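Community | Tenancy and Housing

Fiorella Fabbri has coordinated the tenancy advice line at Skondermont for 12 years. Most callers, she said, ask about bonds.

"People sign the condition report without reading it," Ms Fabbri said. "They should take it home and go through every room."
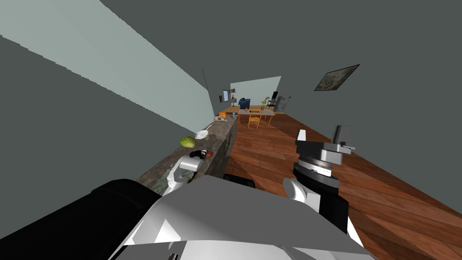 A counter and wooden floor, shown at a tilt.

The service answered 141 calls in January, of which 29 concerned repairs. Ms Fabbri encouraged renters to put each request in writing and keep a copy.

"A phone call is fine to start with," she said. "An email gives us something to work from."

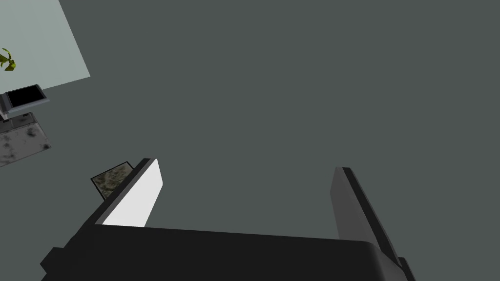 Can a renter bring someone along to the final inspection?
A friend or relative may attend, and the advice line suggests telling the agent beforehand.

Ms Fabbri's colleague Aldo Marchetti will take over the evening calls.

Related
Sharing a lease: what to settle first
Ullis library extends its hours
Heating costs for renters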